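Support > Furniture > Nekbridge Café Set > Set-Up and Care

We use cookies to remember which table you bought. Accept / Manage settings

Section 3: Placing the table and chairs

You have built the Nekbridge table, or someone has built it for you and left. Either way it now needs somewhere to live. Read this section before you drag it anywhere, and read the part on cords before you plug anything in. 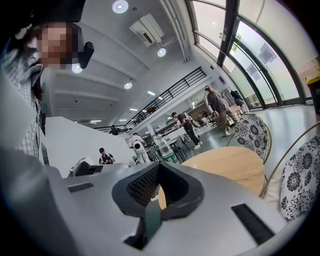
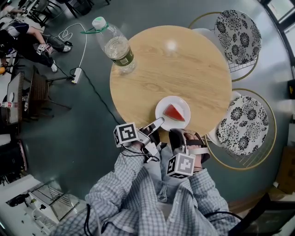
3.1 Choosing the spot

1. Look up first. A table directly under a ceiling light will show a bright spot on the top, and that spot will find your eyes by the second cup of coffee. Shift the table a foot or so until the glare lands where nobody sits.

2. Keep clear of the air conditioner's line of fire. Napkins are light and have no loyalty.

3. If you have tall windows, enjoy them, but leave enough room to walk between the glass and the chair backs. Direct sun will change the color of a pale wood top over the years. A bowl left in one place all August will leave a circle in the finish, and we will not be able to tell you whose bowl it was.

4. Lift the table to move it. Two people, one on each side, both going the same way. Do not roll it on its edge, however round it looks.

Note: The top is 96 centimeters across. Measure your doorway before you measure your patience.

3.2 Leveling

1. Set the table down and press on the rim with a flat hand. Work your way around.

2. If it rocks, find the foot that is off the floor and turn its glide counterclockwise until it touches.

3. Press again. If the table now rocks the other way, you have turned it too far. Go back half a turn and try to be gentler with it.

Caution: Do not level the table with folded cardboard. We know you have some. It came with the table.

3.3 Arranging the chairs

The Ledesma wire chair was drawn by Bláthnaid Rafferty, who wanted a chair that could be picked up with one hand, and she got it. That also means it can be knocked over with one coat.

1. Put the chairs in position before tying on the cushions.

2. Lay each cushion with the zipper to the back. Patterned cushions have no right way up, whatever your family says.

3. Thread the 2 ties through the wire and knot them underneath. A bow is fine. A knot you need scissors for is a decision you will meet again on wash day.

Caution: Wire frames will mark a polished floor if they are dragged. Fit the clear feet from bag 2, and check them every few months - they like to end up inside the vacuum cleaner.

3.4 Cords and power strips

1. Run cords along the wall where you can. Where you can't, take them the long way around the chairs.

2. Keep the power strip out from under the table. Drinks go over the edge sooner or later, and they go straight down.

3. Never stand a table foot or a chair on a cord.

4. Sit in every seat and push back as you would after dinner. If a chair meets a cord, move the cord.

3.5 First use

Wait around 3 days after oiling before you put food on the top. After that it will take ordinary life quite well, with a few exceptions:

- Watermelon, berries and beets belong on a plate. Wipe up juice when you see it, and look under the plate too.
- Cold bottles sweat. Use a coaster, and screw the cap on before you lay one down.
- Hot pans need a trivet. The finish will not forgive you, and neither will whoever chose the table.

For daily cleaning use a damp cloth and then a dry one. Brelero oil soap is suitable. Do not use Pruritz degreaser, which is meant for ovens and takes the same view of wood that it takes of burnt fat.

Spare glides, chair feet and cushion ties are listed in Section 6. Cushion washing is in Section 4.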